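Home Journal Issues Authors Contact

Filed under: Materials and Instruments

December 4, 2018, by the Starnard Workshop Group

3. Strings and procedure

Three sets of nylon strings for classical guitar were compared: Nasa, Serrano and Stoveo. All sets were of medium tension and were bought in ordinary shops in October. Each set was put on the same guitar and tuned to concert pitch. After this, the guitar rested for 30 minutes before the first reading.

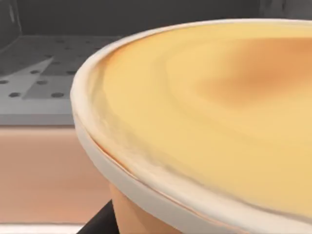 3.1 Tuning stability

The pitch of each open string was read every hour, for 11 hours. Between the readings the guitar stayed in its case. The Serrano trebles went flat more slowly than the others, but their basses needed the same care. With the Stoveo set, the third string fell by up to 60 cents in the first hour. We think that this comes from the thicker nylon, although we did not measure it directly. 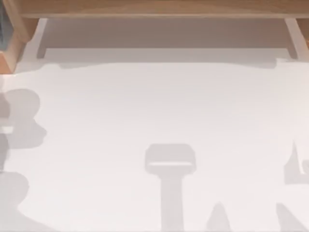

The Nasa set was between the two others in most of the readings. It must be said that one guitar is a small basis, and another bridge or nut can give a different order. The players who tried the strings also did not agree with the readings in all cases, and some of them preferred the Stoveo sound in spite of the extra tuning.

Figure 3. Shadows on a white tabletop.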